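## 4. How we collected the examples

I'll be upfront that this is the part of the project I enjoyed most, and also the part where most of our mistakes live. The learning method in Section 3 is fairly standard. What made the difference between a policy that fumbles and one that mostly gets there was the stuff we fed it, so I want to spend more space on that than papers usually do.

### 4.1 What counts as one example

One example is one full run of a task, driven by a person from start to finish. The person moves a pair of leader arms, the two robot arms copy the motion, and we log the joint positions, the gripper openings and the camera views together. We call our logging tool Drisel. It started life as a throwaway script and it still looks like one inside (sorry to anyone who reads the code), but it has one good habit: it refuses to save a run if any stream has a gap in it. We lost a fair number of runs that way early on and grumbled about it. Later, when we trained on a batch from before that check existed, we stopped grumbling.

We kept 400 runs in the end. Of those, 324 went into training, and the rest were held back for checking the loss and for picking a stopping point. Each operator did a warm-up before anything was saved, and we threw the warm-up away no matter how nice it looked.

### 4.2 Why small storage furniture

Our earlier set, Unberg, was all blocks and cups on an open table. It was easy to gather and easy to learn, and it told us very little about what happens when an object is partly inside something. Drawers and small compartments change the job a lot. The fingers have less room, the wrist has to come in at a particular angle, and one arm often has to stay out of the way of the other. We wanted those problems in the data, so for the new set – we named it Stilosley – every task has to involve at least one thing that opens.

I also like small cabinets because people already know how to use them. We didn't have to write a long manual for the operators. We gave them a short card with the goal on it and let them choose how to get there. That freedom does cost something. Two people will pick different arms for the same drawer, and the same person will switch after lunch. We argued about this a lot, and for a while I was on the side of strict instructions. Then we compared a strict batch with a free batch of the same size, and the free one gave us a policy that recovered better when the drawer wasn't quite where it expected. So we went with free, and I had to buy the coffee.

### 4.3 Setting the table

Before each run the operator moves the cabinet a little and shuffles the loose items. We don't mark positions with tape. We tried tape in the first week, and everybody lined things up with it so neatly that the learned policy fell apart as soon as the tape came off. Now the rule on the card just says "put it somewhere you could still reach," and that has worked fine.

Some things we do hold fixed during a session:

- the height of the table and the place where the robot stands
- the head camera and its settings
- the starting pose of both arms

Everything else is allowed to drift. Items from other tasks stay on the table if they aren't blocking anything. Cleaning up between tasks sounds sensible, but then each task gets its own tidy background, and a network is very happy to learn the background. We saw exactly that with Unberg, where the policy seemed to know which task it was doing before it had any reason to!

Mirrors deserve a word of their own. A mirror in a lid gives the camera a second view of the robot, and that view moves whenever the arms move. My first instinct was to cover it up. We left it uncovered for half the cabinet runs and covered it for the other half, then trained on each half and on both together. Training on both gave the steadiest behavior with the mirror showing, so the mixed set is what we release.

### 4.4 Pace, breaks and bad runs

A session lasts 30 minutes and then the operator has to stop. People get sloppy with two arms faster than they think they do, and the sloppiness shows up first in the arm that isn't doing the main job. It hovers too close, or wanders, or twitches when the operator scratches their nose. I'm guilty of all three.

We marked 71 of the kept runs as "messy." In a messy run the task still gets done, but there's a dropped object, a second try at a grasp, or a drawer that needed another tug. It was tempting to leave them out. We kept them and tagged them, and Section 5 reports results with and without. The short version is that a modest share of messy runs helps, especially around knobs and narrow openings, where a clean first try is a bit of luck anyway.

Figure 3 comes from one of the cabinet tasks, with both grippers at the cabinet and the lower drawer pulled out.
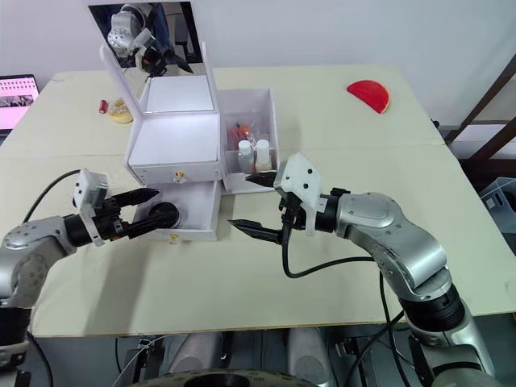 **Figure 3.** Head camera view during a two-arm cabinet task. The mirrored lid is up, and a black round object is at the front opening of the lower drawer.

The hardest thing to teach new operators was patience with the wrist. On a leader arm you feel almost nothing when a finger brushes a wall, so people push on and only notice once the whole cabinet slides. We ended up adding a soft beep tied to motor current. It's a crude fix, and the beep is annoying, but operators slowed down near the walls without being told to. We didn't record the beep or give it to the policy in any form.

We also ran a small side collection in the Hashemi room, with the same arms and a different table. None of those runs are in the training split. We used them only to see how far the policy travels, and the answer, as Section 5 shows, is farther for opening things than for placing things inside them. Placing depends heavily on where the edge of a compartment sits in the camera view, and our 324 training runs all share one camera height. If I were starting over, I'd change that height between sessions from the very beginning.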